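Moving the grasp filter out of the policy loop

I've been putting off writing this one up because the fix is small and the path to it was long. It's done now, it's merged, and the cloth work at Pliltport has stopped eating my evenings, so here are the notes.

For anyone new, we run a two-arm folding stack on top of Prosetel, which is our own in-house middleware. Cameras go in one end, a learned policy suggests where each hand should be a short way into the future, and a controller turns that into joint commands. Between the policy and the controller there was a filter I wrote in May. It looked at the two proposed grasp points and rejected any pair that didn't sit on the same piece of cloth.

The idea was sound. The trouble was where I'd put it. Every rejection sent a request back to the policy for a fresh sample, and on dark fabric the segmentation mask flickers enough that we'd get several rejections in a row. The arms would hang over the garment, twitch, and hang there again. Kenta called it dithering and filed it under that label, and by the time I looked properly there were 79 tickets with the tag.

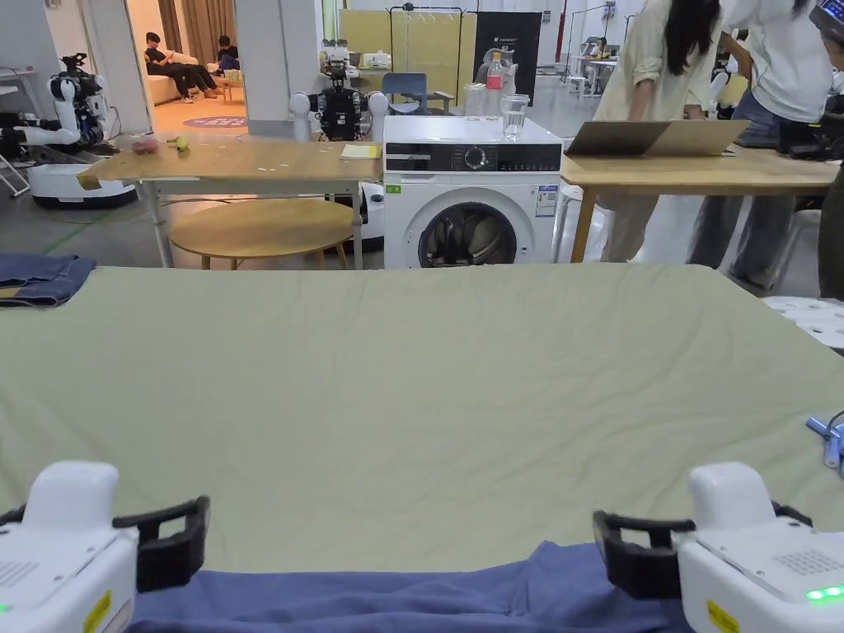
Both grippers over the dark blue cloth, with the pale green sheet underneath.

Dark on light like that ought to be the easy case. The outer boundary was fine in the logs. What broke was the inside of the mask, where a crumpled garment has deep folds and the segmenter would split one item into two or three. My filter then saw the left point on one item and the right point on another, and said no.

I tried the obvious things first. Raising the merge threshold fixed the splits and started joining garments to each other, including a pair of jeans to whatever was nearest. Averaging the mask over time helped until an arm moved across the camera's view, and then the average was wrong for the next 8 ticks.

Aoi suggested I stop asking the question on every tick. A grasp pair only needs checking when it changes by more than the width of the jaw. So the filter is now its own node. It keeps the last accepted pair, compares new proposals against it, and runs the full check only when a point has moved far enough to matter. If the check fails, the controller holds the old pair and the policy carries on sampling at its normal rate. Nothing blocks.

The change came to two files and a new config entry:

grasp_filter.mode: async
grasp_filter.recheck_distance: jaw_width
grasp_filter.hold_on_reject: true

If you're on the Halonen branch, you'll need to rebase before that last key is recognised. Bakari has the migration script.

One behaviour I'm still not happy with is the hold. If someone tugs the cloth while a pair is being held, the stored points are in the robot's base coordinates and don't follow the fabric. Miyuki wants them stored relative to the mask centroid, but that brings the flicker back in through another door. I've started on a version that tracks a few corner features near each point and will post the numbers once I trust them.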